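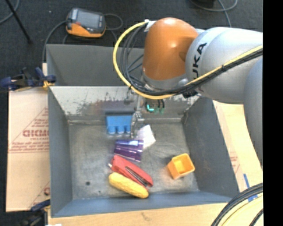 KUKA arm over the gray bin

From: Min
To: turners list
Subject: Re: Re: Cracks in ash bowls, and finish for a clock face

Hello all,

Thank you to everybody who answered my first message in October. I was reading all the replies, but I write slowly in English, so I answer now to several at once. I keep part of Gert's message below because my questions follow from it.

Gert Ngcobo wrote:
> I would not blame the ash. Ash is forgiving compared with fruit wood.
> If you rough turn green and leave the wall at one tenth of the
> diameter, then seal the end grain, most of them will survive. What
> I would like to know is where you keep them. A shelf in a heated
> room is the worst place. I put mine in paper bags with some of
> their own shavings, on the floor of the shed at Gistville, and
> I don't look at them before they stop losing weight.
>
> About the finish: oil on ash goes yellow. If you want it pale you
> need something else. I have used a water based lacquer and it stays
> light, but you must sand again after the first coat because
> the grain stands up.
>
> How thick were yours when they cracked?

Gert, they were too thick, I think. I measured the ones I still have and the wall is between 25 and 30 mm on bowls of 200 mm. By your rule it should be 20 mm. The bottom was thicker again, because I was afraid to cut away the part for the chuck. Two of them cracked exactly there, from the middle of the foot to the side.

And yes, I kept them on a shelf. The room is not heated all the time, but the pipe for hot water goes behind the wall. I did not think of this before you asked.

So I made a new batch from the same tree. This time there are 13 bowls. I turned them thinner, I painted the end grain with wax emulsion, and I put them in paper bags in the cellar. I write the weight on the bag with a pencil each time I weigh it. After 4 weeks not one has a crack that I can see, but I know it is early. They are still losing weight, the big ones quite fast.

My questions to the list:

First, do you seal only the end grain, or the whole bowl? The man who sells the emulsion in Tovham told me the whole bowl. A book I have says only the end grain, and that a bowl which is sealed everywhere can get mold. I have a little gray mold on one already – on the outside, near the bark side. I brushed it off. Should I turn that one first, or throw away the bag and give it a new one?

Second, when do you say that a bowl is dry? I understand that the weight must stop changing, but my kitchen scale shows only steps of 5 grams. Is this good enough, or do I need a better one?

Third, the clock face. Somebody asked what size it is. It is a disc of 100 mm, from a dry board of the same kind of wood, with a recess in the back for the movement. My problem is the recess. The shaft of the movement is short and I must leave the wood only 4 mm thick in the center. I am holding the disc with double-sided tape on a flat plate, and when I cut the last part I can hear the sound change, and then I am afraid and stop. Is tape safe for this, or would you make a jam chuck? I have seen hot glue recommended also, but then how do you remove it from the face without leaving marks?

I tried Gert's lacquer advice on a piece of waste. He is right about the grain. I sanded with 320 after the first coat and then it was smooth, and the color is nearly the same as the bare wood. I let it dry one night between coats. Next to the piece with Danish oil the difference is very big, so for the clock I will take the lacquer.

For the person who wanted to know about the Salska gouge: I have the 10 mm bowl gouge only. It came with a grind that was too blunt for the inside curve of a small bowl. I changed it to 55 degrees with the wings pulled back and now it cuts clean, but I would not buy the handle again – it is short and it has a ring that is loose in winter.

If somebody has tried the microwave for drying small pieces, I would like to read how long and at which power. I mean things like knobs and box lids, I would not dare with a bowl.

Best regards,
Min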